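Warm feet at Dinditz: an afternoon with Tyyne Harju

The kettle was already on when I got to the workshop, and before I had found somewhere to put my coat I'd been asked for my shoe size, told I was wrong about it, and handed a pair of grey felt slippers to wear while we talked. They were a size bigger than I'd have chosen and by far the most comfortable things I have had on my feet all winter.

Tyyne Harju has been making slippers for 30 years, the last few of them at 251 Veneck Road, in a long room over a bicycle shop. She trades under the name Dinditz, which was her grandmother's word for a small child who won't stay in bed. "I needed something for the label and my own name looked too serious," she says. "I thought I'd change it later. Then I'd ordered 1000 labels, so that was that."

She learned on her grandmother's kitchen table, with soap flakes and hot water and a good deal of complaining. "I hated it. My hands were red and I wanted to be outside with my brothers. She'd say, five more minutes, and it was always another hour. But I knew how to do it after that, you see, I didn't have to think. Years later I was at home with a baby and the flat was freezing, and I made us a pair each. My neighbour wanted some, and then her sister did."

The wool comes from a farm at Baird, mostly, and she is fussy about it. She pulled a handful out of a sack to show me, then pulled another from a different sack, and I'm afraid I couldn't tell them apart even with my eyes shut. She could. The first would felt down hard and close, she said, and the second would stay fluffy however long you rubbed it, and make a nice hat.

In a good year she finishes up to 900 pairs, and December is a month she prefers not to discuss. People write to her very late, she says, and very politely, and she finds it hard to say no to them. Last winter she posted the final parcel in her dressing gown and boots. "With a coat over it! I'm not completely gone."

I asked what people get wrong about slippers and had time to drink a whole cup of tea during the reply. They buy them too tight, for a start. They dry them on the radiator, which shrinks the toes. They wear them to the bins in the rain and then send a letter. "I had a gentleman in Draltora who wore his in the garden, digging. He wanted to know if I could mend them. There was nothing left to mend, it was mostly soil."

She does mend, though, and there is a shelf of old pairs waiting their turn, some of them on a third sole. The soles are what she likes to talk about most.

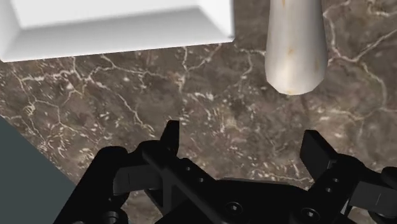
Choosing a sole is half the job, in her view, and the first thing she asks a new customer is what they walk on at home. Carpet is easy, and plain felt will do. Old boards want leather with a bit of roughness to it, or you'll go down the hallway faster than you meant to. A marble floor, like the one in the picture, is where she gets strict. "Marble takes the heat out of your feet and it's slippery as well, so I want a double thickness of felt and then rubber under that. People say rubber isn't pretty. Well, you don't see it when you're standing up."

She has tried to hand on some of the work. Her daughter cuts the soles now and does the accounts, and there was a young man for a while who was marvellous at shaping heels and then went off to be a baker. She still gets bread from him. The felting itself she keeps, partly because she's particular and partly, I think, because she likes having the radio to herself.

Would she ever stop? She looked at my feet for a bit before she answered. "My grandmother stopped when she was eighty-something, and she only stopped because she'd run out of soap and it was snowing. Are those too big? No, they're right. You keep those on until you go."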